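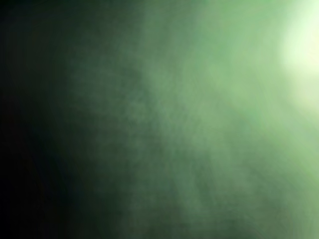

Unidade 3 — Automação de tarefas domésticas e de oficina: estado atual e limites

Disciplina: Introdução à Robótica de Serviço
Docente responsável: Melahat Ateş
Aulas práticas: Birsen Gökçe

Objetivos da unidade

No final desta unidade, o estudante deverá ser capaz de distinguir uma demonstração de uma capacidade estabelecida, identificar as fontes de erro mais frequentes em tarefas de manipulação e redigir um protocolo de ensaio para uma tarefa doméstica simples.

3.1 A pergunta de partida

A questão de saber se as máquinas já conseguem executar tarefas domésticas admite respostas diferentes consoante a tarefa. A aspiração de pavimentos e o corte de relva estão automatizados há bastante tempo, com resultados aceitáveis em espaços pouco obstruídos. Dobrar roupa, arrumar loiça de formatos variados ou limpar uma bancada ocupada continuam a ser problemas em aberto. Na oficina verifica-se uma divisão semelhante: a máquina alimenta bem uma prensa quando as peças chegam sempre na mesma posição, e falha com frequência quando tem de as retirar de uma caixa em desordem.

Para efeitos desta disciplina, uma tarefa considera-se automatizada quando é concluída sem intervenção humana, em local não preparado para o ensaio e com objetos que o sistema não encontrou anteriormente. A maior parte dos vídeos de divulgação cumpre apenas a primeira destas condições.

3.2 Perceção a curta distância

A colocação de uma câmara no punho do robô aproxima o sensor do objeto e reduz as oclusões provocadas pelo próprio braço. Tem, porém, custos conhecidos. Abaixo da distância mínima de focagem, os contornos perdem-se e a imagem fica reduzida a manchas de cor. Uma fonte de luz no campo de visão satura parte do sensor e, na mesma captura, outra zona pode ficar quase negra. Nestas condições, um algoritmo de deteção pode não devolver nenhum resultado ou, o que é mais grave, devolver um resultado errado com confiança elevada.

Recomenda-se a leitura atenta do capítulo sobre exposição e ganho antes da aula prática. Os estudantes que não frequentaram a disciplina de Visão por Computador devem consultar também o anexo B.

3.3 Contacto e força

Quando a visão deixa de ser útil, o sistema depende da medição de força e da posição das articulações. Uma pessoa que procura um talher no fundo de um lava-loiça trabalha quase só pelo tato. Os manipuladores comuns dispõem de muito menos informação: em muitos casos, apenas a abertura dos dedos e a corrente do motor. O tema será retomado na Unidade 4 — controlo de impedância.

3.4 Caso de estudo: ensaios Trusitz e Drarley

O caso compara duas plataformas em 1216 tentativas de recolha de objetos de uso corrente. A plataforma Trusitz utiliza uma câmara fixa sobre a bancada; a Drarley utiliza uma câmara no punho. Cada tentativa tinha uma duração de até 300 segundos, findos os quais era registada como falha. O relatório completo encontra-se na página da disciplina, sob o título «Gatchalian».

Na leitura do relatório, convém atender à forma como foram contabilizadas as intervenções do operador. A reposição manual de um objeto caído não foi tratada do mesmo modo nas duas plataformas, e essa diferença condiciona a comparação.

3.5 Trabalho a entregar

O trabalho é realizado em grupos de 2 estudantes. Cada grupo escolhe uma tarefa doméstica ou de oficina e entrega um protocolo com os seguintes elementos:

— descrição da tarefa e critério de conclusão;
— objetos utilizados e respetiva variação;
— condições de iluminação;
— definição de intervenção humana e modo de registo;
— modos de falha previstos.

Não é exigida a execução do ensaio. Os grupos que pretendam utilizar a bancada Sodora devem reservá-la junto de Birsen Gökçe até ao final de agosto. A bancada encerra às 18h00 e não são aceites reservas por telefone.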